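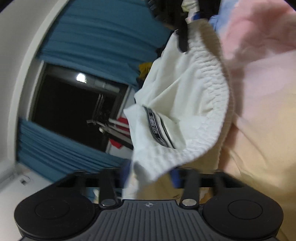 Hacer Gökçe rang me before I'd finished my tea to say that the quote was fine but the spares weren't, and could we please budget for fingers as well as grippers this time. She was right, so the order has changed, and I'm pleased to be able to share the new version with you all!

Sterell will be buying 100 hand-held grippers from Keson for our laundry and folding work, with 200 spare finger sets (we'd put down far fewer, which was silly of me). Clothes are awkward things to pick up. Elastic edges, waistbands and straps all want handling a bit differently, and I'd sooner pay for spares now than have people sitting about waiting for a parcel.

The first grippers go out in June to our teams at Undument and Değirmenci. Each team gets 2 spare sets per gripper and its own small repairs budget, which it can spend without asking me first. Anything bigger still comes through my desk, sorry!

We've put off choosing the robot arms until the autumn. I've had three very nice lunches with people who sell them and I still don't know what we'd be paying for servicing in year two, so that line in the plan stays blank until somebody gives me a figure in writing.

If you'd like the full equipment plan, or want to argue with me about the spares, ring the Sterell office and ask for extension 415. I'm usually in by eight.

Print this page | E-mail this page

We use cookies to help our website work properly. Accept | Manage cookies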